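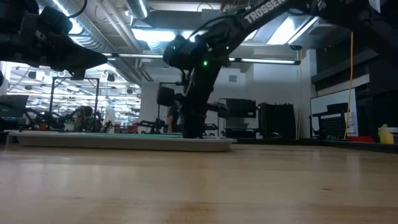 Last changed: 2021-09-19

Hello all, and thank you, Matilde, for such a patient write-up!

Matilde Cunha wrote:
> Romton closes my trade at the first touch of the
> upper band, even with the trailing stop set to 3.
> Is anyone else seeing this on the 2-hour chart?

Yes, same here – I ran it over about 4,000 bars and got 112 early exits, nearly all on short trades. Setting the band period by hand (don't leave it on Auto) cured most of them for me. I still have my old Numen settings from May somewhere, and I'm happy to send them along if you'd like to compare.

Warmly,
Uçar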